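Reformulated Renaud — worth buying again?

fernhollow
Has anyone tried the new batch of Renaud by Utness? I finished my old bottle in July and put off replacing it. The website says the formula has been "refreshed" and the price for 50ml has gone up 2 quid. I wore the old one for the iris and the dry hay note underneath. If that's gone I won't bother.

tobaccoleaf
Tried it in Stirstead last week. The iris is still there but it's thinner, and the hay has been swapped for something clean and a bit soapy. It lasted until lunch on me. The old one was still on my scarf the next day.

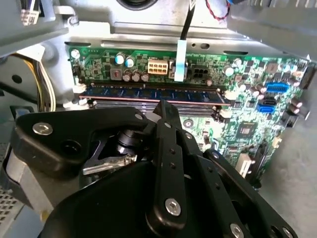
quietvetiver
I don't agree about the hay. It takes an hour to come up, that's all. I have both versions and wore one on each wrist, and by the afternoon I couldn't tell them apart. The opening is different, I'll give you that — more bergamot.

tobaccoleaf
Might be my skin. I gave it two full days though, and I never got hay on either of them.

mossandink
Zinance still has old stock if you don't mind paying for it. Look for the batch number starting 834 on the base of the box. They only do samples on orders over a certain amount, which is annoying.

fernhollow
Thanks all. I'll get a sample of the new one first and wear it for a week before I decide. Does the old box have the grey lid or the black?

quietvetiver
Grey.

200 replies and likes · 250 shares
Contact us | Forum rules | Back to top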